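The second life of the office desktop

By Veronika Farkas

When the lease on a fleet of office desktops runs out, most of the machines still work. At the Gundach depot outside Elatville, 750 of them came in during a single intake. After testing, 621 were passed for resale with no repair beyond a new drive. A further 53 needed a power supply or memory. The rest went for parts.

Sorting is done on age, processor and case type, in that order. Full-size towers fetch less than compact units but are cheaper to keep going, as the power supply and fans are standard sizes. Compact units often use a supply made for one model only. Once the maker stops selling it, a working board may be scrapped for want of a part that costs very little to build.

Drives are wiped before anything else is done. A mechanical drive is overwritten in full and then read back; a solid-state drive is cleared with its own erase command, which takes minutes – provided the firmware carries it out correctly. Drives that fail the check are shredded on site, and the serial numbers are sent to the former owner.

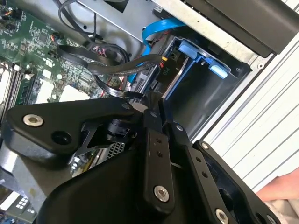 Noémi Borbély regards the wiping as the easy part and the paperwork as the real cost. By her reckoning, a buyer will accept a scratched lid or an older processor, but a missing erase record can hold up a whole pallet for weeks.

Prices are set by batch. Mabuza, a reseller that takes mixed lots, pays a flat rate per unit and does its own grading. Novo buys only matched sets and pays more for them, with a retail price of 169 pounds for a tower with a one-year warranty. The gap between the two covers cleaning, cabling and a licence for the operating system.

The next large intake is due in May. Gundach plans to test memory overnight for that batch, with each machine running a full pass before it reaches the bench.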